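Astine Plemano 3 tow bar review

Posted 21 Oct 2018

The Plemano 3 is a detachable tow bar for mid-size pickups, sold by Astine as a direct fit for trucks with a ladder frame. It replaces the older fixed bar and uses a swan neck that drops into a vertical socket behind the bumper. We bought ours at full price from Landel and fitted it in July.

Fitting

The kit comes in two boxes. One holds the cross member and side arms, the other holds the neck, the electrics and a bag of bolts sorted by size. The bumper has to come off, and on our truck the lower trim needed a cut as marked on the paper template. The template was accurate to a couple of millimetres. The side arms lined up with the existing holes in the chassis without any filing.

The instructions give torque values for every fixing except the socket plate. We had to email Astine for that one and had a reply the next morning. Allow a full day if you are working on the ground without a lift.

Wiring

The loom is the 13-pin type and plugs into the connector behind the left rear light. No coding was needed on our model year. The rubber grommet supplied for the floor is a poor fit, so we used one from the Najafi universal kit instead. The socket folds up behind the bumper when it is not in use, and the hinge is stiff enough to stay put on rough tracks.

On the road

We towed a twin-axle trailer for 386 miles, mostly on A roads with a stretch of farm track at each end. There was no play in the neck at the start and none we could feel at the end. A faint knock came through the chassis when pulling away on a slope, which we traced to the trailer coupling. With a single-axle trailer on the same bar the noise was gone.

Removing the neck takes nearly 60 seconds once you know the order: key, collar, quarter turn, pull. The collar is small and hard to grip in thick gloves.
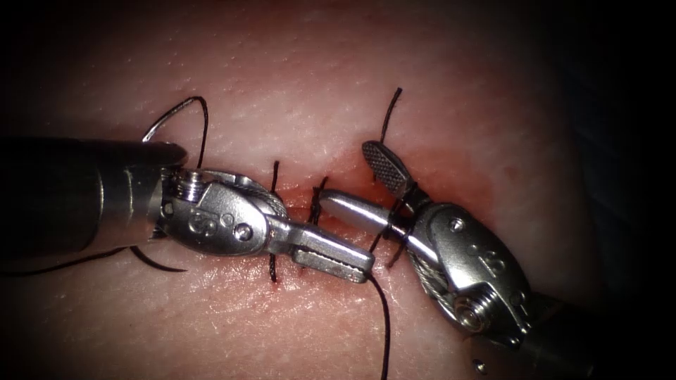
The neck weighs more than the one on the old Astine bar and there is no bag for it. Ours travels under the rear seat wrapped in a towel. A plastic plug is supplied for the empty socket, and it has stayed in place through several washes.

The black coating has chipped in one spot where the safety chain rubs. The cross member shows no rust so far, but it has not yet seen a salted road.

Good: fit of the side arms, plug-in loom, no play in the neck
Bad: floor grommet, missing torque value, small collar

Rating: 4 out of 5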